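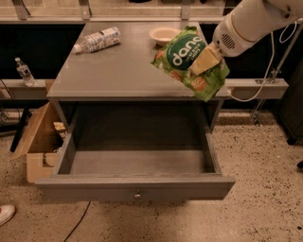

Le legs

Temps de lecture : 2 minutes

Ma grand-tante est morte en juin, à 99 ans, par pure contrariété. Elle visait les 100 et la photo dans le bulletin de Stirkidstead, celle où l'on vous fait tenir un gâteau.

Le notaire nous a reçus à quatorze heures dans son bureau d'Ekorcombe, où la climatisation soufflait sur les vivants. Il a lu le testament d'une voix de speaker de gare. La maison allait à mon cousin, les assiettes à ma mère, le piano à la paroisse, qui en avait déjà refusé un. À moi, « qui ai toujours su attendre », elle laissait la petite table de son entrée et tout ce que contenait le tiroir.

Mon cousin a pâli. Dans la famille, on parlait de ce tiroir depuis des décennies. Fermé à clé, évidemment. Selon les repas, il renfermait des lettres d'un capitaine, des actions de la compagnie Varela ou le dentier en or d'un grand-oncle.

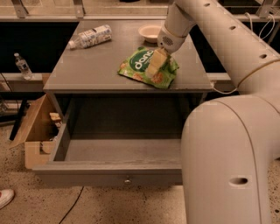 J'ai mis 2 heures à rentrer, la table sanglée sur la banquette arrière comme une belle-mère. Mon cousin a appelé avant que j'aie retiré mon manteau. Il m'en offrait 136 euros, somme qu'il disait sentimentale. J'ai répondu que j'allais réfléchir, ce qui l'a rendu très aimable.

La clé était scotchée dessous. Soixante ans de mystère, et la clé était scotchée dessous.

J'ai ouvert. Rien, pas même un bouton ou un élastique. J'ai passé la main jusqu'au fond, puis la lampe, puis de nouveau la main, au cas où la lampe aurait mal regardé.
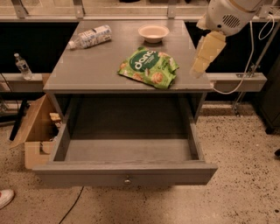 La petite table, tiroir ouvert.

J'ai rappelé mon cousin. Je lui ai dit que je n'avais pas encore osé tourner la clé, que l'émotion était trop forte. Il est monté à 200, puis à 300, puis il s'est tu longtemps, et je l'ai entendu consulter sa femme.

Il passe la prendre demain. J'ai refermé à double tour et remis le scotch.

À lire aussi
- Les horaires du bac de Pavley
- Ma mère et les assiettes
- Un piano pour la paroisse
- Le gâteau du bulletin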